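怎样自己验一台“会做家务”的机器：用收手套这件小事

2025/8/16更新

每隔一阵子就有人把一段演示视频转给我，问是不是可以下单了。视频里的机械臂叠衣服、收碗、擦台面，配着轻快的音乐。我的回答一般是先别急，找一件最不起眼的家务，按同一套办法让它做上一阵，再看值不值得谈价钱。下面写的就是这套办法，家里能做，小作坊的工位上也能做，不需要会编程。

我用的那件家务是收手套：桌上有一只针织手套，旁边有一个敞口的盒子，把手套放进盒子，摆平，指尖朝里，袖口朝外。小孩子看一遍就会。我在Zakville的一个小展厅里见过好几家的机器做这件事，结果参差得厉害，所以才动了写下来的念头。

先说为什么挑手套

硬东西好抓。杯子、木块、药瓶，形状固定，夹住哪里都差不多，演示里出现得最多的也正是它们。布料就麻烦了，你一夹它就塌，换个地方夹，它又塌成另一个样子。针织的东西还有弹性，线圈会勾住夹爪的边缘，松开以后不一定肯掉下来。手套又比毛巾多一个拇指，拇指压在掌心底下和伸在外面，在机器眼里可能是两件不同的东西。

工位上也有同类的活。包装台上的布袋、绒布套、线手套，都是人随手一拿一放的事，哪家工厂都有人在干。推销的人爱讲焊接和码垛，那些确实早就成熟了，可你真正缺人手的地方往往是这类软塌塌的零碎活。

要准备的东西

一张桌面，别太花，也别专门去买厂家推荐的那种。
一个敞口盒子，浅一点的先用，深的留到后面加难度。
几只手套，厚薄不同，至少有一只颜色跟桌面接近。
一个计时器，手机就行。
一张纸，一支笔。我不建议用厂家给的软件记录，它怎么算“成功”，你不一定同意。

机器那边，让对方按平时卖给你的样子带来。如果来的人说现场要另外加两盏灯、换一块垫子，先记在纸上。这些东西将来也得装进你家。

第一步：把“做完了”写清楚

动手之前写，别等看完再写。我写的是这样：手套整只在盒子里，没有翻面，没有折成一团，盒子没有被推离原位超过一个拇指的宽度，机器的手已经收回去。四条都满足，算一次。少一条，算没成。

你会发现对方常常想跟你商量这四条。“进了盒子不就行了吗？”对只想把东西扔进收纳箱的人来说，也许行。可是要按双配好、摆进抽屉的人，后面还得自己再理一遍，那这台机器就只替你省了弯腰的力气。标准可以放宽，但要在开始之前放宽，放宽了什么也写上。

第二步：自己先做一遍，掐表

很多人跳过这一步，然后被机器的速度唬住。你用一只手，不慌不忙地把手套放进去，记下时间，再换不惯用的那只手做一次。以后看机器的时间，就拿这两个数去比。

我还建议戴着厚手套做一遍，或者用两把夹面包的夹子做。这么一来手指上没了感觉，只能靠眼睛，你会立刻明白机器难在哪里。捏起来的到底是一层布还是两层布，光看是很难看准的。我自己用夹子的时候，头几次都把袖口翻了出来。

第三步：不动桌子，连做15次

同一只手套，同一个盒子，同一个位置，让机器连做15次。每次结束由你来把手套放回桌上，不要由对方的人放。这不算刁难。放东西的手很容易养成习惯，总把手套摆成机器喜欢的姿势，自己都未必察觉。

纸上分三栏：成了、没成、有人帮。第三栏最要紧。所谓有人帮，包括有人伸手扶了一下盒子，有人按了暂停再继续，有人在旁边的电脑上点了一下“重试”，还有远处有人接管。最后这一种你得直接问：刚才这一次，是它自己做的，还是有人在遥控？问的时候看着对方，等他把话说完。

第四步：开始捣乱

前面那15次只能说明它在最舒服的条件下怎么样。家里没有最舒服的条件。一次只改一样：

把手套转个方向，袖口对着机器。
把拇指塞到掌心下面。
把盒子挪到桌子另一侧。
拉上窗帘，或者打开一盏偏黄的台灯。
换成跟桌面颜色接近的那只。
两只叠在一起，只要求收上面那只。
换深一点的盒子，让夹爪必须探进去。

每样做5次就够看出门道。我的经验是，转方向多半能应付，颜色接近的开始犹豫，两只叠在一起的时候，大部分机器会把两只一起拎走，然后很自信地报告完成。会报错的机器反而让我放心一点。做错了还说自己做对了的，你离开房间以后它会继续这样做下去。

第五步：弄清楚它是跟谁学的

现在不少机器是看着人做事学出来的。人戴上设备或者握着夹爪，把同一件家务做许多遍，机器再从记录里学。这条路我不反对，比写死每一个动作要聪明。但是你要问三件事：教它的时候，桌子长什么样？手套是哪几只？做过多少遍？ 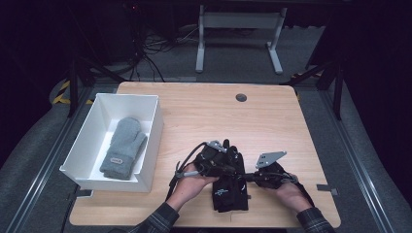

Lawal Chukwu看完这篇的初稿，回信说我对机器太苛刻，对人太宽容：他在Adeleke的包装线上见过干了多年的熟手，一样会把两只手套当一只放进去，也一样不会承认。他说，真要公平，就该让人也在我那张纸上做15次，第三栏照填。

我认他一半。人会出错，这没什么可争的。不过熟手放错了，旁边的人说一句，他下一次就改了，而且换一张桌子、换一种盒子，也不用重新教。我测过的机器里，换一张桌子就得请人回来的不止一台。上门重新教一次收多少钱，合同里往往写得很含糊，报价单上干脆没有。所以那三个问题我还是要问。教的时候灰手套放白盒子，到你家变成白手套放灰盒子，对方应当能告诉你它会怎样，答不出来就当场试。

至于“做过多少遍”，听到1,000这样的整数先别激动。同一个人在同一张桌上把同一只手套放1,000遍，和不同的人在不同的厨房里各放几遍，学到的东西差得远。追问一句：有几张桌子？有几个人？

第六步：走开

去另一个房间待14分钟，泡杯茶，让它自己做，手套多放几只，能放多少放多少。回来再看桌子。这一步我见过的厂家代表最不喜欢，有一位一直跟我聊天，想让我留在门口。

回来以后要看的不只是盒子里有几只。手套有没有掉在地上，机器是停着还是还在对着空气夹，盒子歪到哪里去了，线有没有缠上。如果它在你走后不久就卡住，然后一直等人来救，那你买的就是一件需要陪着的东西。陪着它的那个人，本来自己就能把手套收了。

第七步：算账，用你自己的时间算

把纸上的数摊开。成的次数、没成的次数、有人帮的次数，再加上你摆桌子、挪灯、重启、捡手套用掉的时间。跟第二步里你自己的时间放在一起。

小作坊还要多算一项，就是它坏了以后谁顶上。Plernero那一带有家做布袋的作坊，老板跟我说机器停一次，厂家答应的上门时间是最长5天。这几天里活照样要干，人照样要请。他最后把机器留在了角落里，只在赶大单的时候开，专门搬硬纸盒，搬得倒是很好。

关于Grurico那一类的套餐

常有人来信问Grurico的按月租用方案。我没有替它测过，不下结论。要租的话，先看能不能在自己家里试用，试用期里有没有人远程帮它，帮的时候会不会通知你，镜头拍到的东西存在哪里。尤其是后面两条，家里和展厅不一样，让对方写成文字再签。还有，租期别一上来就签到明年10月，软件换得很快，你今天看中的本事，更新以后未必还在。

几个常见的误判

把快当成好。视频加速了你看不出来，找画面里的钟、晃动的窗帘或者走过的人来判断。

把像人当成能干。五根手指的手拍出来好看，两片夹爪收手套未必输给它。看结果那一栏就好。

把一次成功当成会了。演示给你看的那次，常常是挑过的。请对方当着你的面再来一次，手套由你放。

把“下一版就能行”写进预算。下一版出来再测下一版，纸多的是。

记录表的抬头我一直用同一行，照抄就可以：日期，机器，手套，盒子，灯光，成，没成，有人帮，备注。备注栏留宽一点，对方在现场说过的话也写在里面，签合同之前拿出来逐句对。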